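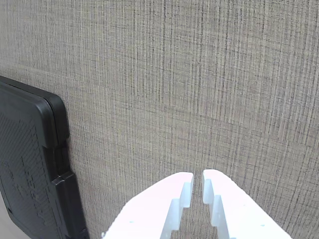
4. What people do when a senior buyer leaves

I came to this part of the study by accident. I'd been talking to suppliers about payment terms (a dull topic, I know, but somebody has to) and they kept wandering off it to tell me about the day their contact at a big customer walked out. After the fifth or sixth of these I gave in and wrote a new set of questions.

So, the set-up. I sent a short survey to 239 small firms that sell parts or services to larger electronics makers, and 128 of them wrote back with something I could use. I then rang 12 of those for a longer chat. Two were too cross to talk for long, but I've kept them in because cross people say useful things.

Figure 3. Time taken by suppliers to hear that a named buyer had left, by source of the news.

As Figure 3 shows, the official letter is nearly always the slowest route. Most firms heard first from another supplier, or from the buyer's own page on a networking site, and a fair few worked it out when their emails bounced. I had expected the trade press to do better than it did! It mattered for the very top jobs and hardly at all below that.

The Prondell case is the one I keep going back to. Their head of purchasing left in January, with a statement two lines long and no reason given, and Skotach (who make small brackets and hinges for them) had an order waiting for his signature. Bleddyn Bellis, who ran the Skotach account, told me he spent the next fortnight "ringing a switchboard and being passed to people who'd never heard of a hinge". The order did go through in the end, at the old price, though he'd already told his own workshop to slow down.

Soylu had a much easier time of it with Perex. The outgoing buyer there phoned each supplier herself and gave them the name of the person taking over, and that was more or less that. I asked whether it was company policy and was told no, she was just like that. I'd love to say more about how common this is, but my survey didn't ask who made the call, only when the news arrived, and I'm still kicking myself.

One warning about the numbers. The firms that replied may well be the ones with a story to tell, so I'd treat the bad cases as a bit over-counted. I come back to this in section 6, where I also look at whether written handover notes make any difference to late orders.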